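I have been rude about zipper pouches for years. My brother-in-law Mervyn Whitlock swears by them, and when I complained about the state of my house papers he told me to get a few and stop whining. So in August I did, and I'm still not convinced.

My grumble is simple. A pouch is a folder that hides things better. You slide the papers in, zip it up, feel organized, and then you need page 19 of the Hoverby lease and out comes the lot. A ring binder would let you flip.

The clear plastic helps a bit, I'll give Mervyn that. 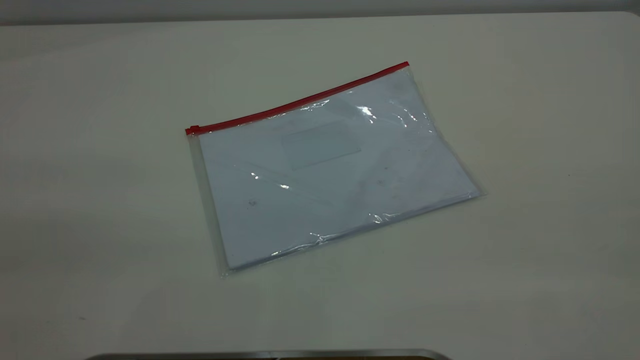
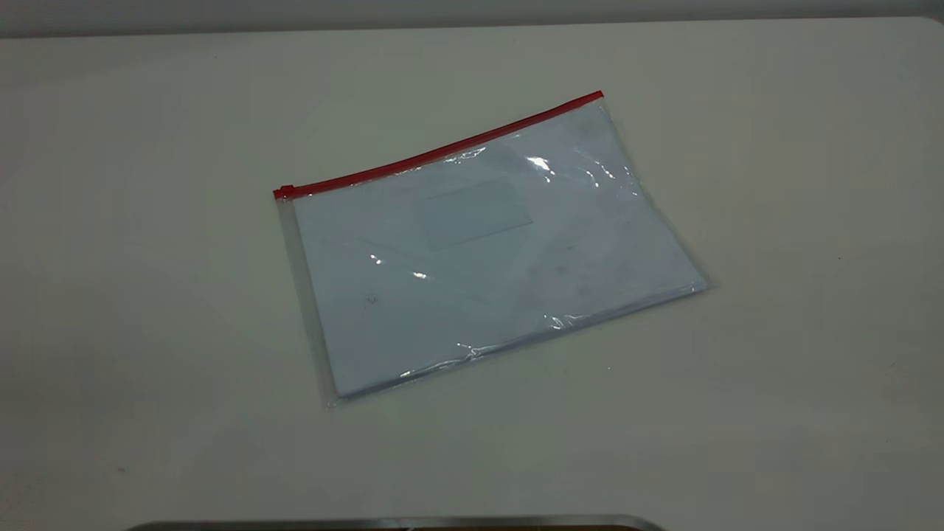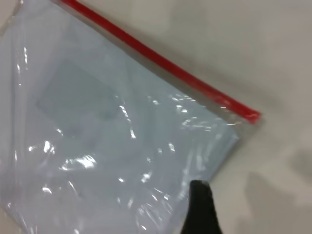
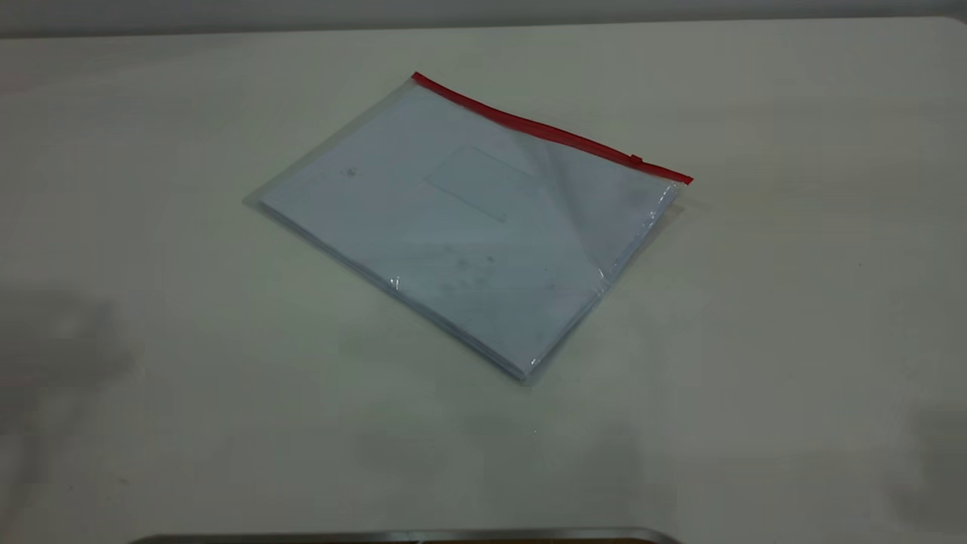 Clear plastic, red zipper, paper inside.

## What I'd keep in one

Stuff I'm done with. The old Tulter insurance papers can go in a pouch and stay there until somebody asks, and I doubt anybody will. Same for the Entwistle boiler paperwork, except the service sheet, which I need every fall.

Anything I touch monthly stays in the binder. Mervyn says that's stubbornness. Maybe, but he once spent 50 minutes on a Monday evening hunting for a car title, and he owns 22 of these things.

I'm also suspicious of how full they get. The zipper on my Cusammont one already needs a tug at the corner. Ask me again at tax time.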